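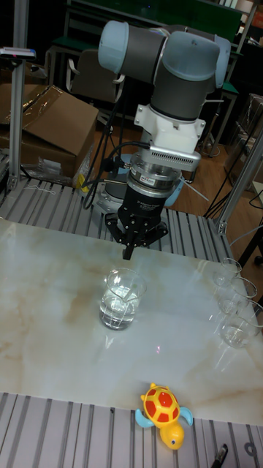

Robot arm and gripper over a glass beaker on a marble tabletop.

Filed under: Grants / Reading & Community / Progress reports

Listis Books: second progress report to the Ehlers Fund
Prepared by Nomvula Nkuna, shop manager

The first report covered the lease, the shelving and the hiring of a part-time bookseller. This one covers the months since then, up to the end of December. The grant pays for three things at Listis: the neighborhood press shelf, the evening reading series, and the secondhand exchange with the Stavow branch library.

Neighborhood press shelf

We agreed to stock small publishers and self-published writers from this side of the river, on terms they could live with. We now carry titles from 26 of them. Most are poetry and local history. There are also two cookbooks, a guide to the city's streetcar lines and a comic about a night baker that sells faster than we can reorder it.

We take books on consignment and pay out at the end of each month. In the first report I said we would pay every quarter. Several writers told us that was too long to wait, so we changed it. The monthly payout means more paperwork for us, and Eusebio Villca has taken it over along with the ordering.

Some of the books do not sell. We keep a title for six months, then call the author and ask whether they want the copies back or moved to the exchange table. Nearly all of them have chosen the exchange table.

Evening readings

The back room seats 25 with the folding chairs out. Readings start at 7 p.m. and are free. The series was planned as one reading a month and we have kept to that, apart from one month when the boiler was being replaced and the reading moved to the library.

Attendance has been uneven. The translation night filled the room and people stood in the hallway. The essay night drew nine. We had put that one up against a school concert, and we now check the school calendar before setting dates.

Readers are paid a flat fee from the grant. Two gave theirs back and asked us to spend it on children's books, and it was entered separately in the accounts so it does not get mixed in with your money.

Two regulars asked for a reading in Spanish. Eusebio is setting it up for spring and will host it himself.

Secondhand exchange

People bring in books they have finished and take others away. Whatever is left over goes to Stavow in crates, and the library sends us its withdrawn stock in return. We logged 2518 books through the exchange in this period. The target in the application was 1000, which I set too low. I had no earlier figures to go by.

The volume has caused a storage problem. The crates took over the hallway and the fire inspector asked us to clear it, which we did the same afternoon. We now rent a small unit from Ostis Storage two doors down. The rent was not in the original budget. I moved money from the printing line to cover it, as your program officer approved by email. The flyers are now done on our own copier, in black and white.

Textbooks are still a nuisance. We get a lot of old ones and the library does not want them. A sign at the counter now asks people not to bring them in, and it has cut down the number but has not stopped them.

Spending

Wages, reader fees and rent are on budget. Printing is under and storage is over, by the same amount. The full statement is attached as a spreadsheet, with receipts in the second tab. One receipt, for the sign bracket, is a photocopy. The hardware store is looking for the original.

Not done yet

The online catalog of the press shelf is behind. We have the list of titles but only half of them have a description and a price entered. I had hoped to use a student intern and the placement fell through. Our bookseller will finish the entries during the slow weeks after the holidays.

We also have not yet held the meeting with the other independent shops about sharing a delivery van. Three have said they will come. I will send you the notes afterward.

The next report will cover the spring readings and the catalog. Please send any questions about the spreadsheet to me at the shop.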